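发件人：Astard 遥操作组
收件人：双臂示教讨论列表
主题：Re: [双臂示教] 放瓶子那一步总是学不好，大家怎么录的？

Polon 那边的朋友周日写道：
> 我们在复现"取瓶入架"这个任务，主从臂遥操作，录了 292 条，
> 训出来的策略抓瓶子没什么问题，一到架子跟前就开始犹豫，
> 夹爪在槽位上方来回晃，有时候干脆松手。
> 想问两件事：
> 1. 你们示教的时候是一口气做完，还是在架子前面停一下再放？
> 2. 瓶子的起始位置随机到什么程度合适？我们现在基本是
> 满桌子乱放，操作员怨声载道。
> 另外，拖动示教（手直接扳着臂走）有没有人还在用？
> 我们组里为这个吵了两个礼拜。

看到这个帖子太高兴了，我们上个月刚在同一个坑里爬出来，赶紧把经验倒一倒，写得乱请包涵。

先说第一个问题。我们一开始也要求操作员在架子前停一下，"看准了再放"，想着这样数据干净。录了 400 条，训完一看，策略把停顿学得惟妙惟肖！它走到架子前面就停，停下来之后画面和关节角几乎不变，它也分不清自己该继续停还是该往下放，于是就开始晃。跟你描述的现象一模一样。后来我们改成不许停，慢可以，但是从离开桌面到瓶底落进槽里手上要一直有动作。重录以后晃的毛病少了一大半，我当时在机房里差点喊出来。

老数据也没全扔。我们写了个小脚本，把两臂关节速度都低于阈值的连续段砍掉，只留头尾几帧，夹爪开合前后的那一小段除外（这个例外很重要，第一版没加，结果把闭合夹爪的过程也砍没了，策略学会了隔空搬瓶子）。脚本回头整理一下发到列表的附件区，代码很丑，先道个歉。

第二个问题，起始位置。满桌子乱放我们也试过，操作员累，而且靠桌子边角的那些位置，手腕姿态特别别扭，同一个人前后两条的动作都不像。现在的做法是把桌子中间划出一块，在这块里面放开了随机，边上的区域只录很少几条。瓶子的朝向也要转，标签不要每次都冲着相机。这一条看着不起眼，我们有一批数据标签全朝前，换个角度摆，抓取就开始偏。

还有哪只手抓的问题，你没问，但我猜你们很快会碰到。瓶子在正中间的时候，左右臂都够得着，不同操作员习惯不一样，有人顺手用左边，有人用右边，混在一起训，两只臂会同时往前伸，然后一起僵住。我们定的规矩很土：目标架在哪边就用哪边的臂，不准商量。Burov 的朋友之前在列表里说过他们是让策略自己去分，录够了数据也能分开，我信，可我们没那么多人手去录。

关于拖动示教，我们这里是这样的：单臂、轨迹固定的活儿还在用，扳着走特别直观，新人十分钟就会。双臂的任务就不行了，一个人两只手扳两条臂，身子还老是挡住头部相机，回放的时候画面里全是人的胳膊和后脑勺。所以取瓶入架这种活我们全部走遥操作。顺便说一句，遥操作的时候操作员最好只看相机画面，别抬头看实物。抬头看当然快，可是策略拿不到你抬头看到的那些信息呀。刚开始大家都抱怨没有深度感，练两天就好多了，Long 那边接手这套流程以后也是这个反馈。

贴一张我们头部视角的图，方便对照你们的布置：

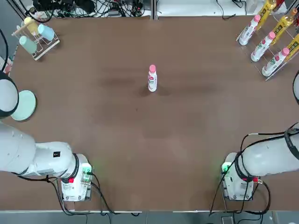 头部相机画面：白瓶单独立在桌子中间，右上是斜放的瓶架，左上是杯架。

瓶架斜着放是有意的。正着摆的时候，右臂往里送要把手腕拧到很极限的角度，斜过来以后顺多了。架子是透明亚克力的，反光比较烦人，灯光一变槽位的边缘就看不清，我们后来固定了灯的位置，录制期间窗帘拉上，效果立竿见影。架子后排是橙盖的黄瓶，前排是粉盖的白瓶，两种混录，我觉得对泛化有好处，不过还没做严格的对比，先别引用我。

左边的杯架和盘子属于另外一个任务，录瓶子的时候我们不收走，当干扰物留在桌上。强烈建议你们也这么干！最早我们每次都把桌子清得干干净净，换到有别的东西的桌面上，策略就开始东张西望。

数字上给个参考：现在这个任务一共用了 594 条，全部是不停顿的录法，评测时放进架子的成功率是 90%，剩下的失败大多是瓶底磕到槽边。磕边这个问题还没解决，正在试着专门录一些"磕了以后抬起来重新对"的纠正片段，有点起色，等有结果再来汇报。

你们的控制频率和相机帧率是多少？如果两边时间戳没对齐，架子前面也会晃，可以先查查这个，比重录省事。很想看看你们的失败视频，方便的话发一两段上来吧。

Astard 遥操作组

--
双臂示教讨论列表
回信请保留主题前缀，引用请适当删减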